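Right, I've finished my first ever batch of rye sourdough and I need to talk about it. Thread!

Raili Halonen gave me the starter in September. Hers is called Prullik, so mine had to have a name too. Meet Tumik.

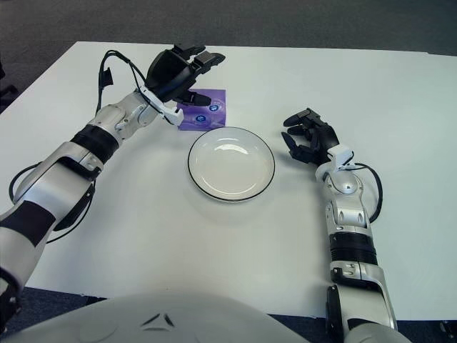 BAKING / RYE

White plate with a black rim, no bread on it yet. Patience!

Tumik was slow at first, then one morning it had climbed right up the jar and I shouted so loudly the neighbours must have heard. The smell is gorgeous -- sour apples and a bit of malt.

My loaf: 482 g of dark rye, water, salt, a big spoonful of starter. No kneading at all, you just stir it like porridge and leave it for seven hours.

Kalevi Miettinen told me to wait two days before cutting it. Two days!! I managed one. It was a bit gummy in the middle and I still ate six slices with butter.
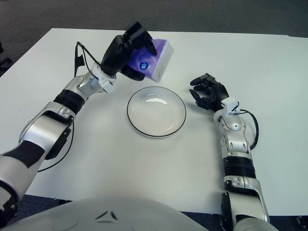
Purple tissues, in hand.

Next up is Heriberto Figueroa's version with caraway and treacle. He bakes it overnight in a very low oven and the crust goes nearly black -- can't wait to try that one.

If anyone wants a bit of Tumik, shout. There's loads.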